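**Re: [coscombe-studio] green board and the window wall**

Hello all, and thanks for the long replies, I read every one of them over my coffee.
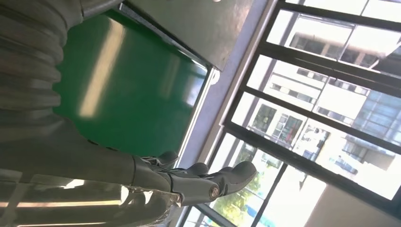
## Where the board goes

On 4 March, in the morning, a list member wrote:

> Could we settle the green board before the Vestard shelves arrive? I like it near the window, but the glare bothers me when I'm trying to read anything on it. Would a matte one be so terrible? Drudumik has them in the same green.

I do see the point about glare. It's a very glossy green, and the overhead lights leave a long pale streak on it even with all that daylight coming in. Still, I'm fond of the color - it's so deep next to the pale wall - and I'd be sorry to lose it. Could we try switching off the row of lights nearest the window first? It costs us nothing, and we could live with it for a couple of weeks.

If that doesn't help, the matte one is 50 dollars plus delivery, and I'd happily go along with it.

## Blinds

I would rather leave the window bare. The black grid looks handsome, and I like glancing up at the balconies across the way when my eyes are tired. The quote from Lý was 1,912 for the whole wall, and that seems a lot to pay for less light!

Shelves come at 16:00, so please keep the hallway clear.

Warmly, from the desk by the door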